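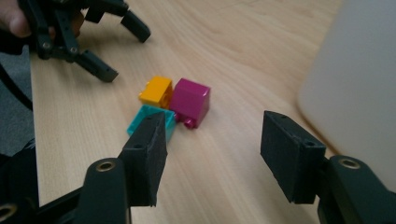

Two hand-held grippers and three toy bricks during a brick sorting session in the Tevura lab.

Foam pads cut missed grasps in brick study

The Tevura manipulation group has finished the first part of its work on learning small-object handling from hand-held grippers. A person holds one gripper in each hand and does the task directly, and the recordings are used to train a policy that later runs on two arms.

The question this time was how much the starting layout matters. Amnuay Chaiyaporn recorded two sets of demonstrations with the same bricks. In the first set the bricks were spread out and standing upright. In the second they were pushed together, often lying on their sides, so that a finger had to work its way in beside a neighbor before closing.

Each set was used to train its own policy, and both were tested on clustered bricks. The policy trained on clusters picked up the requested brick in 51 of 55 trials. The one trained on spread bricks did worse, mostly by closing on two bricks at once or pushing the whole group across the table.

A smaller test compared bare plastic fingers with padded ones. The padded fingers dropped fewer bricks, particularly when the grip landed on a stud. The group will use pads on both grippers from now on.

Most of the remaining failures came when one finger hid the target from the camera just before contact. Work on that starts in August, with the Edunine parts set added to the bricks. Anyone who wants the recordings before then can ask Amnuay for access to the Quintero server.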